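Quick tips for looking after your altar, cards and meditation corner

Updated February 13, 2020

Been meaning to type these up for ages. Mostly stuff I do at home in Chisholm before a sit or a reading. No particular order, take what you want.

Candle wax on cloth. Let it go hard. Freezer, 30 minutes, then crack it off with the back of a butter knife. What's left comes out with brown paper and a warm iron. Warm, not hot. Did my good purple cloth on the cotton setting once and theres still a shiny patch.

Wax in glass holders. Boiling water is asking for a cracked glass. Hot tap water, leave it in the sink, wax floats up. Scoop it out and bin it. NOT down the drain.

Incense ash. Use sand in the bowl, or uncooked rice if you haven't got sand. Sieve the sand when it goes grey. Old tea strainer is fine, just don't put it back with the tea things. Ash can go on the garden in small amounts, the roses don't seem to mind. Make sure it's dead cold first.

Smoke smell in the curtains. Open both ends of the room, not just one window. A bowl of bicarb overnight helps a bit. If you burn resin every day you will have to wash them, sorry.

Salt. Everyone wants to put their stones in salt. Fine for clear quartz, dry salt, short time. Selenite no. Pyrite no. Anything soft or with a metal setting, no. Selenite doesn't like water either, goes dull and furry looking. I just use sound for those, a little bell, or leave them on the sill on a full moon. Amethyst and rose quartz fade in strong sun so bring them in by morning.

Sorting the bits and pieces drawer. Tip the lot out on a hard surface and go through it with one tub for the small things. Anything you can't put a name to, or haven't touched since last March, move it along. I find the energy of a drawer really does change once it's cleared, you can feel it when you open it. Even if you don't go in for that, you'll find your matches.

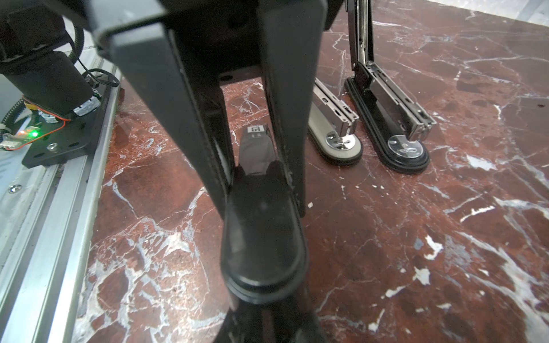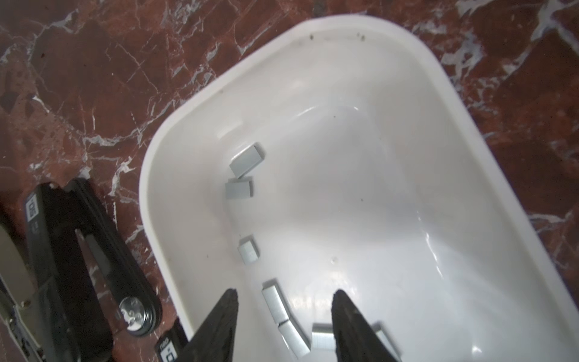 Small black piece standing on the table in the first, grey bars in the white tub in the second.

Marble tops. Lovely for an altar, awful for stains. No vinegar, no lemon, no "natural" spray with either one in it. Essential oils will mark it too. Put a saucer under the diffuser and a coaster under the chalice. Soft cloth, drop of dish soap, dry it straight after.

Cards. Wash your hands. Sounds silly but sticky decks are nearly always hand cream. Dry microfibre cloth, one card at a time. If they clump, a light dusting of fanning powder, then shuffle well. Silk or cotton wrap for storage – plastic bags sweat in summer. I got my box from the Harkby market and lined it with an old pillowcase, works a treat.

Singing bowls. Brass ones, paste of flour, salt and vinegar, rinse quick, dry completly. Crystal ones, just water and a soft cloth. Don't stack them. Put a cushion ring under each or they buzz against the shelf every time a truck goes past.

Journals. Pencil if you write in the dark, pens die when you're lying down. Date every page at the top. I'm on page 409 of the dream book and the early ones are useless because I never wrote when.

Cushions. Buckwheat ones, unzip and empty the hulls into a pillowcase, wash the cover only. Hulls in the sun for 3 hours, give them a stir halfway. Never wash the hulls, they'll go mouldy.

Small flat, no room? Tray. Whole altar on a tray, slide it under the bed or on top of the wardrobe. Get one with a lip or the tealights go for a wander.

And blow everything out before you go under. Timer on the phone, face down. Battery candles are fine, whoever you're talking to over there doesn't mind.

More on smoke alarms and incense next time, need to go get tea on.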